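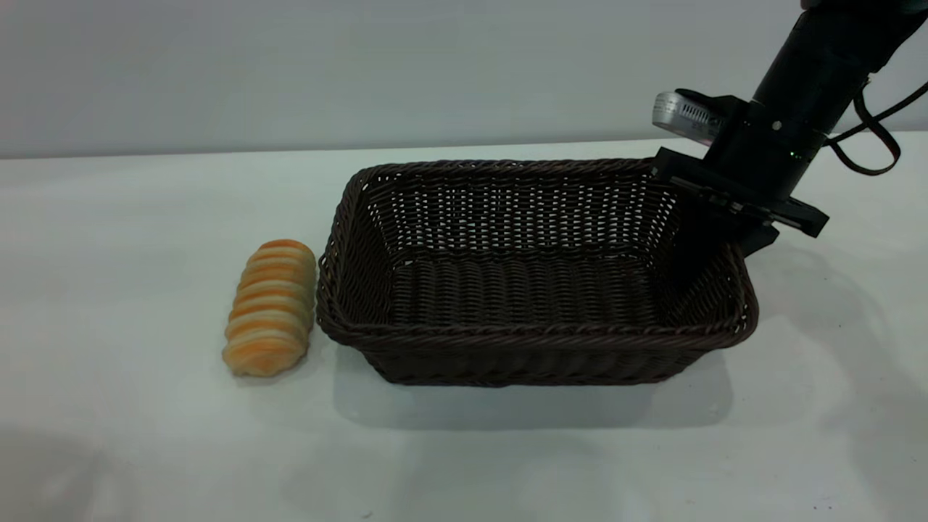 Bread basket on the table: cloth or no cloth?

Home | Boards | Baking | Search | Log in
Reading time: 3 minutes

plollberg_oven
I am baking spiral rolls for my sister's lunch, 30 guests. My basket is dark brown wicker, rectangular. My mother always put a linen cloth inside, but my husband says it makes the crust soft. Who has right?

Ekaette Wike
Your husband, partly. A cloth folded over warm rolls holds the steam. Let them cool on a rack first, then the cloth does no harm.

murwood73
I disagree. Spiral rolls should be eaten warm, and a soft crust is pleasant there. I always cover them. Without a cloth the crumbs fall through the wicker and you brush the table all evening.

Ekaette Wike
For sweet rolls I can accept this. For plain ones with seeds, no. We do not have the same taste, I think.

Heiðrún Ásgeirsdóttir
One more thing – please wash a new cloth before use. I bought a nice one in August and the first rolls tasted of the shop. I washed it 3 times, without softener.

murwood73
Softener is terrible with bread, here we agree.

plollberg_oven
Thank you all. The rolls are plain, so I will cool them and lay the cloth only under, not over. Can I clean the wicker with water?

Heiðrún Ásgeirsdóttir
A damp brush, then dry it in the shade. Do not soak it – mine became crooked and never stood flat again.

murwood73
I would still cover them.

Recent topics
Rye starter smells of paint
Which flour for Lurier buns?
Freezing shaped dough overnight
Oven stone cracked after one winter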